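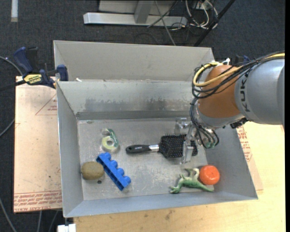 **Fig. 6.1** Bin-picking cell, mixed items. Arm over the front bin, gripper at the hairbrush.

# Chapter 6. When the Pick Goes Wrong

*Draft for class use, 22 January 2020. Imke Hinrichs, with notes from Ruairí Ó Flaithearta.*

Chapters 1 to 5 assumed the cell does what you told it. This one doesn't. Faults, near misses, stops that came late or for the wrong reason. Bring your lockout card to the lab for this chapter, you will need it by section 6.3.

Start with a case. The Plokel cell, August, a long unattended run of mixed picks. Same type of job as Fig. 6.1: two bins, one arm, household stuff. On pick 1293 the gripper closed on a hairbrush, one finger down across the bristles. Grip signal came back good. Arm lifted, brush rolled in the fingers, handle swung out and caught the bin wall. Arm kept going up. Bin came up with it at one corner, slid, and dropped back half off the table.

No one hurt. One bent finger, one torn air hose, a cell down for two days.

The log from that pick, shortened:

- close command sent, fingers stopped before full close
- "object held" set to true
- lift started
- force on the wrist rising, below the limit
- force on the wrist over the limit, stop requested
- arm stopped
- air pressure low

Read it again and look at the order. The stop did work. It was set for a crash into something solid, so the limit was high, and a bin sliding on a table is not solid. It gives. Force climbs slowly and the arm has plenty of time to do damage before anything trips. The limit had been copied over from a Rieger palletizing job with much heavier parts. Nobody had changed it.

## 6.1 Fault, failure, hazard

Three words people mix up. Keep them apart in your reports.

**Fault.** Something is wrong in the system. May have been there for months. The copied force limit was a fault from the first day.

**Failure.** The system stops doing its job. The bin coming off the table, that's the failure.

**Hazard.** Something that could hurt a person, weather or not it has yet. A torn air hose whipping around with the gate open is a hazard. So is a bin hanging off a table edge above somebody's feet.

One fault can sit under many failures. One failure can need several faults lined up. At Plokel there were at least two: the force limit, and a grip check that only asked if the fingers had stopped early. Bristles will stop a finger. So will a wall, so will a fold of tape. "Stopped early" means something is between the fingers. Does not mean you are holding it.

## 6.2 Look at the load, then the robot

Students go straight to the arm. Understandable, it's the part that moves. But look at what is in the bin first. Back to Fig. 6.1. Hairbrush, tape dispenser, toy block, a toy lizard or dinosaur, something round and glossy like a fruit. Different shapes, different surfaces, all on one scuffed metal floor. For each one ask:

1. Where can a finger land and slip?
2. If it rolls in the grip, what part sticks out, and how far?
3. What does it hit on the way up?

Long items are the worst for question 2. The brush has a handle on one end and a wide head on the other, so a grip on the head leaves the handle free to swing. The block is long too but narrow, and it has studs, which is its own problem (see 6.5).

Then the things around the bin. Clamps, hoses, cables. In the figure there is a bar clamp on the corner of the bins. A clamp is cheap and it changes the failure completely: a clamped bin pushes back, force climbs fast, the stop trips sooner. Plokel had clamps. They were on a shelf. Cables along an arm need slack enough to move and not so much that a loop can catch. Run the full path slowly and watch the loops, not the gripper.

### Before you read on

Write half a page, no more. You are given the Plokel log above and nothing else. Which line would you want to add to the log, and where in the order? Ó Flaithearta ran this with a class at Gindumari and got 55 answers, most of them asking for a camera. A camera is fine. Try it with out one first.

## 6.3 Making the cell safe to enter

Pressing stop is not enough. Stopped arm, air still on, gripper still holding: that is a loaded cell. The steps below are the Brurnano sheet, in order. Do not swap any.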